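# Windowsill gardening for people who think they can't (evening talk, Botholm library)

Hello everyone, and thank you for coming out on a February night. Let me wait for the coats to settle. I'm Jasmina Bošković, and I've been growing things indoors ever since I moved into a flat with no balcony and a landlord who didn't like window boxes.
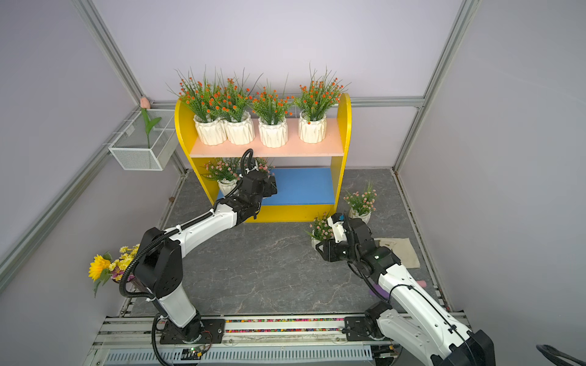 I want to start with light, as it's the bit I got wrong for years. I had a lovely fern on the north side of my kitchen and a cactus right beside it, and I treated them both as if they'd come from the same place. Poor things! The fern did quite nicely and the cactus went long and pale and leaned on the glass like somebody waiting for a bus.

(Pause. Ask who has a north-facing window. Usually plenty of hands.)

So, before you buy anything, spend a day at home and look at where the sun falls. Morning, dinner time, late afternoon. Write it on the back of an envelope.

Next, watering. My mother watered on a timetable, every pot the same, and I copied her until I had drowned 2 peace lilies. Push your finger into the compost up to the first knuckle. If it feels damp, put the can down and go and make a cup of tea.

(Pass round the tray of compost. Wipes are in my blue bag.)

A word on shelves, for those of you with more plants than sill. Keep the trailing ones up high and the thirsty ones where you can reach them without a chair. Turn the pots a little every week or so, or they'll all grow towards the window with their backs to you.

Feeding I'll keep short. Half the strength on the bottle, spring and summer only, and leave them be in winter.

(If running late, skip the bit about fungus gnats and go to cuttings. Spider plant babies are on the side table, four left over from Kondon, first come first served. Remind people to take a paper cup.)

Questions now, and then Wei Hall would like the chairs stacked by nine.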